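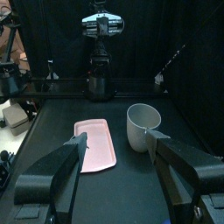

Figure 4.1 Tray and cup laid out on the dark table top.

4 Setting out the tray, cup and small pieces

This section applies to the Vurow tabletop set. It covers the preparation of the table, the placing of the tray and cup, the use of a single small piece, and the clearing of the table afterwards. Section 3 (Unpacking and checking) should be completed first.

4.1 Before you begin

The set may be laid out on any level, stable table with a plain dark surface. Pale and brightly coloured items are easiest to find against black, and a patterned cloth should be avoided. Where a fabric surround is used, it should be fitted at the back and on at least one side of the table.

Check that you have:
- the tray, with its raised rim undamaged
- the cup
- the small pieces required for the layout
- a dry, lint-free cloth
- the layout card for the current session

Lighting should be even across the table. A diffused lamp of 4,000 K is suitable. Glossy pieces will show a bright highlight under any direct lamp; this is normal and does not indicate a fault in the finish.

4.2 Preparing the table top

1. Wipe the table top with the dry cloth, working from the back towards the front edge.
2. Inspect the surface under the lamp. Lint and pale dust are conspicuous on black and should be removed before any item is put down.
3. Draw the fabric surround taut. Adjoining panels must overlap by at least 70 mm at the corner.
4. Route cables along the edges of the table and secure them where they leave it.

CAUTION: Do not use solvent cleaners or spray polish. Residue on the table top may cause the cup to slide when it is touched from the side.

4.3 Placing the tray and cup

5. Place the tray to the left of centre, right way up, with its long sides running from front to back.
6. Press lightly on each corner of the tray in turn. A tray that rocks should be lifted, wiped underneath and put down again.
7. Stand the cup to the right of the tray with its open rim facing upwards. The cup is narrower at the base than at the rim, so leave enough room for the rim to clear the side of the tray.
8. Check that the cup stands square on the table and does not rest on a fold of fabric.

NOTE: The tray and cup may be exchanged, with the cup on the left, if the layout card calls for it. The tray should keep the same direction in either case.

CAUTION: Do not place more than 240 g in the tray when it is to be carried. Carry the tray level and with the cup removed.

4.4 Using a single small piece

Certain layouts call for one small piece with the tray and cup put aside. These layouts are marked S on the layout card.

9. Lift the cup first, then the tray, and return both to the storage box.
10. Select one piece. A strong colour such as purple is recommended on a dark top.
11. Wipe the piece with the cloth to remove finger marks, which show readily on a glossy finish.
12. Lower the piece on to the table and release it gently. Rounded pieces should be held until they have settled.

WARNING: Small pieces present a choking hazard. Keep them out of the reach of young children and account for every piece at the end of the session.

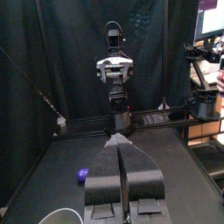 4.5 Clearing away

13. Collect the small pieces before anything else and return each one to its pouch.
14. Wipe the inside of the cup and leave it upright until fully dry.
15. Wipe the tray, paying attention to the inside of the rim and the rounded corners, where dust tends to gather.
16. Lay the tray flat in the storage box. Nothing heavier than the cup should be stored on top of it.
17. Brush the fabric surround downwards with a soft brush. It may be left in place between sessions - it should, however, be taken down and shaken out once a month.

4.6 Replacement items

Trays, cups and small pieces may be ordered separately. Please quote the set reference printed inside the lid of the storage box. A cup with a chipped rim or a tray with a split corner should be withdrawn from use and must not be repaired with adhesive.

Section 4 last revised 11 Mar 2022. Continue to Section 5, Storage and transport.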